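4. Shared Surfaces and the Decline of the Kitchen Note

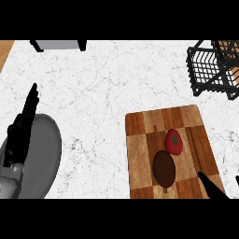 Figure 4. Marble countertop with a checkered wooden cutting board.

Why do people in shared households stop writing each other notes? Mostly they run out of places to put them. In our interviews, the disappearance of the note was blamed on phones by nearly everyone who had never lived with a refrigerator that refused a magnet.

4.1 Where notes used to go

Earlier work on domestic messages treats the kitchen as a kind of post office. Bouvier's diary study, which we take as our starting point, followed 13 shared apartments in the town of Plomon and collected every scrap of paper left for another resident. The scraps were sorted by where they had been found, and the refrigerator door won easily. The counter came next, followed by the inside of cupboard doors, a location used almost entirely for complaints.

We returned to 9 of the same apartments. Four had since been remodeled, and in each of those the refrigerator now sat behind a panel matching the cabinets. Residents described the change as an improvement and then, later in the same interview, described at some length an argument over a gas bill that had been left in a drawer. We didn't press the connection. One resident pressed it for us.

4.2 The tone problem

Alois Ortner coded the surviving notes for tone, using the scale given in Section 3. The scale runs from "warm" to "formal," and had to be extended during coding to allow for notes that were formal in a way no one could mistake. A typical item from this end reads, in full: "To whoever owns the lentils." It was left up for most of a September and drew three replies, none from the owner of the lentils.

Notes moved to a group chat lost some of this character. Two households, which we call Lanz and Ivero after the streets they stand on, had kept up to 100 paper notes in a shoebox and let us compare them with their chat history for the same subjects. Chat messages were shorter and friendlier, and were far more likely to be followed by a picture of a dog. They were also less likely to get the trash taken out. Paper has the advantage of still being there when you come back for your coffee.

4.3 Limits of the counter as a message board

The counter remains available in theory. In practice, residents told us that a note laid flat gets treated as trash, or as a coaster, or is carried off on the bottom of a grocery bag. One household tried a small acrylic stand sold under the name Vutex. It worked until someone put a recipe in it, after which the recipe stayed for the rest of the study and was, as far as we could establish, never cooked.

Bouvier has suggested in conversation that notes survive best where they are slightly in the way – taped to a kettle, say, or across a doorknob. Our material fits this, though the sample is small and one of the doorknobs belonged to the first author.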